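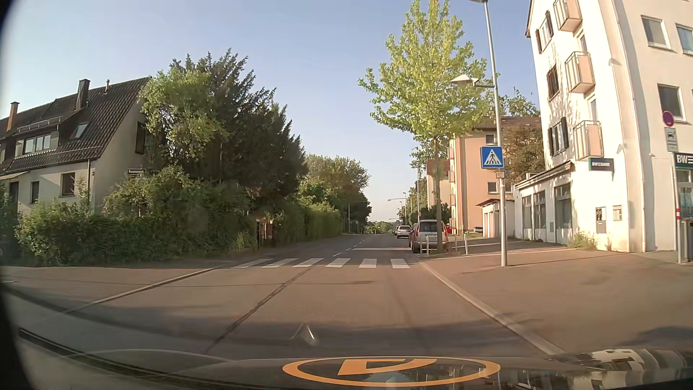 Teaching a car to drive by driving it yourself sounds lazy, and I suppose it is a bit. You take the wheel, the computer records what you do and what the road looked like while you did it, and later a model learns to copy you. I've been doing this on the Plakent project for a while now, so here's how I go about a session.

First, pick a short route and stick to it. Mine is full of zebra crossings and parked cars, and I'd take that over miles of dual carriageway any day! Check that the steering, pedal and video logs share one clock before you set off. Mine were 43 milliseconds apart once and I had to bin the whole morning (not my best day).

Then drive, but drive like the person you want the car to be. Cover the brake before a crossing every single time, even with nobody on it. If you only slow down when you feel like it, the model picks up a muddle.

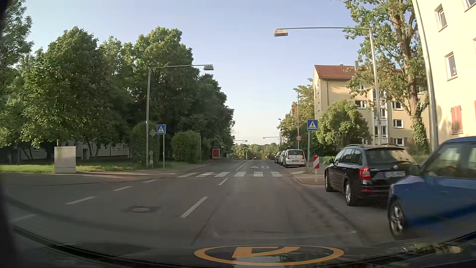

Keep an eye on your place in the lane too. Give parked cars the same gap on each pass, and go easy where you can't see over the top of a rise. I do 10 laps, then have a tea, because tired driving gets copied just as faithfully as good driving.

You'll also need some recoveries. Pick a quiet bit of private ground, drift gently to one side with the recorder off, switch it on, and steer back to the middle. Without these the model has no idea what to do once it's a little out of line – and it will be.

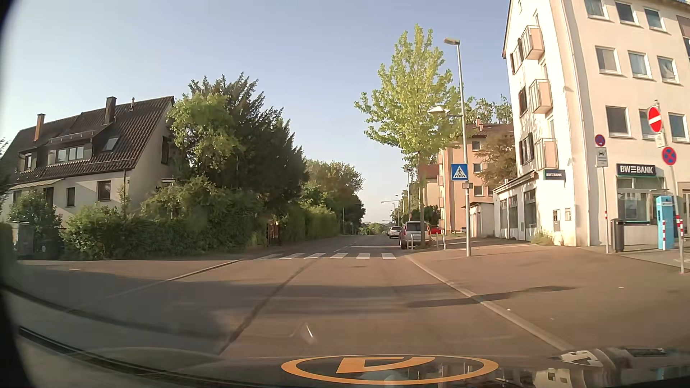
Back at the desk, cut out the bits where you were stopped for ages. My last set had 831 clips and I threw away plenty. Trinh Quan, who trains the models, likes 3000 before she'll start, so there's more driving to do in September. Label each clip with the route and the driver, then copy the lot to a second disk before you wipe the one in the car.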